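Workshop tips: taking a hard drive out of an old desktop, and what the robot demos do and don't teach you

A fair number of you wrote in about the Gomov result, the one where a robot arm takes apart desktop computers. The claim making the rounds is that drive removal is "solved." We read the whole write-up at the kitchen table, then went out to the bench and pulled a few drives ourselves. Some useful tips came out of it, and a fair amount of doubt.

The method first. Reritz, the lab behind Gomov, had people guide the arm through the job over and over, then trained a program on those recordings. They list 1,000 recorded runs for training and 755 test tries. That sounds like plenty until you read that all of it was done on 2 models of case, both with tool-free caddies, and both set down in the same position each time. A drive held in with four stripped screws wasn't in the test. Neither was a case full of cat hair.

Tips we'd stand behind after reading it:

Lay the tower on its side before you touch anything inside. The drive won't drop when the latch lets go, and you can see where the cables run.

Unplug from the wall, then press the power button once and hold it for a few seconds.

Pull the data cable by its plug and never by the ribbon. Most have a small metal clip you squeeze first. If it feels stuck, you haven't squeezed it.

Power plugs on older drives are stiff. Rock them a little from end to end. Prying with a screwdriver is how the plastic L inside the socket gets snapped off.

Push cable bundles out of the way before you slide the caddy. The write-up puts snagged wires at the top of its list of failed tries, and that matches our bench exactly.

Set small parts in a tray with a slot for each one. A muffin tin does the same work.

Now the complaints. The success figure counts a try as good if the drive left the bay. Whether the drive still ran afterward isn't reported, and for anyone who wants their family photos back that's the only number that counts. A person was also allowed to step in up to twice per run, and you have to go to the back pages to learn it. An older study from Fomulcombe was stricter on both points and got much less attention. We'd like to see the Gomov program tried on the Escobar set of mixed office towers before anyone calls it finished.

The blue latch is the piece to look for on your own machine.

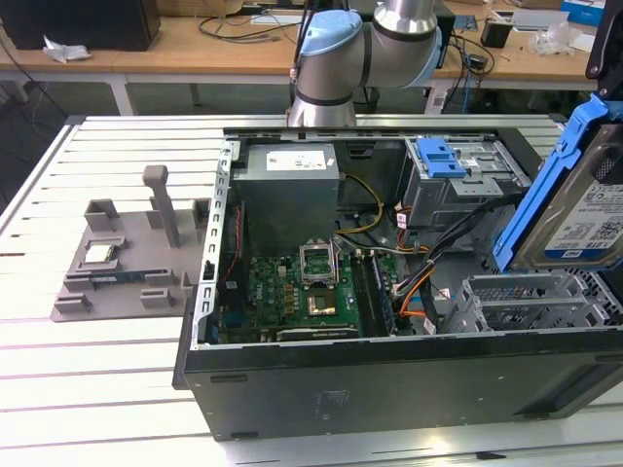
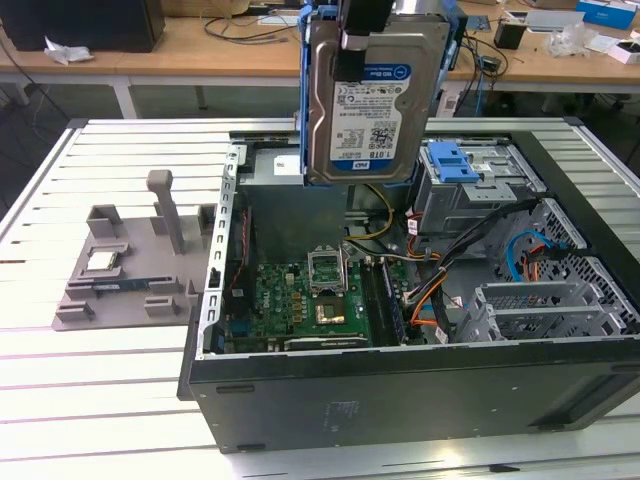
A 1.0TB drive in its blue caddy, held over the open case.

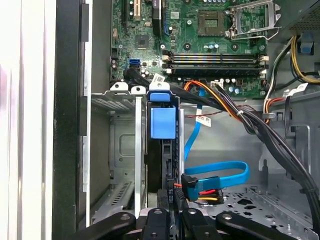
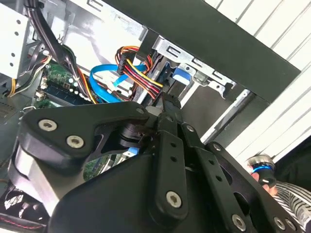 Can I reuse a drive pulled from a dead computer?

Usually you can, if the computer died from something other than the drive. Put it in a USB enclosure or dock, copy off anything you want to keep, and run a health check before trusting it with new files. If it clicks or takes minutes to show up, copy what you can and retire it.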